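Does Breakfast Really Matter That Much?

Every January the same claim comes back around: skip breakfast and your whole day is shot. This year it reached us through a Tarkberg leaflet, which says a morning meal "resets" the body. Resets it to what? The leaflet doesn't say. It does offer a discount on Tarkberg oat bars.

I asked Yaneth Espinoza, who spent years reading diet studies for a living, to look at the survey behind it. It covered 3,732 people, which sounds like plenty. But they were asked once, by email, what they usually ate and how they usually felt. People who eat a calm breakfast may also sleep more, earn more and have shorter commutes. The survey never checked — or if it did, Tarkberg kept it quiet.

Bread gets blamed in the same leaflet for the mid-morning slump, on the strength of one footnote. The footnote leads to another Tarkberg leaflet. 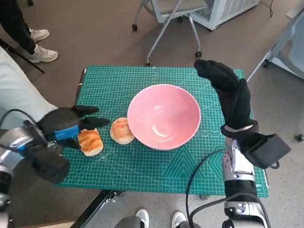 What readers told us

Ritva Pitkänen has eaten nothing before noon for most of her adult life and feels fine. Mircea Stanciu gets shaky by ten if he misses his toast. I believe them both, and I don't see how one rule could cover the two of them.

Eat if you're hungry. I'd want a much better study before I paid for the bars.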